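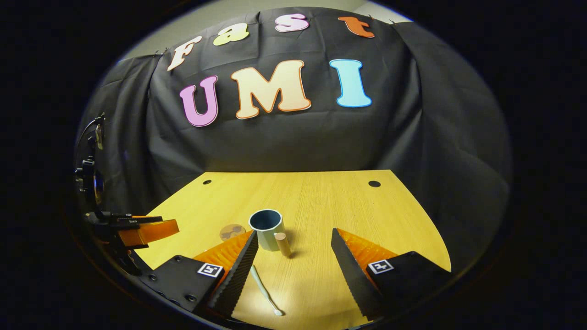 Cup, peg, little white stirrer. Tuesday morning at table 3.

So people keep asking what I do now that Hateo is "going automated." Mostly this! I pick up a stirrer with a pair of grippers, put it down, and do it again. 272 times yesterday and my thumbs know it.

Before this I was on the packing line at Kaneko, filling drink kits by hand. Same cups, same stirrers, but you could chat the whole shift. Now we record in turns and the room has to stay pretty quiet. I miss the gossip.

Good part: I get to sit down, and my wrist brace is in a drawer somewhere. Bad part: 20 of us came over from packing and we still don't know how many stay past January. Anahera asked at the meeting and got "we'll share more soon."

Mutua says he moves slower at home now, like he's showing someone how to butter toast. I caught myself doing it with my keys lol

Anyway, break's over. The stirrer is the worst one, it's so skinny. Cups I could do all day.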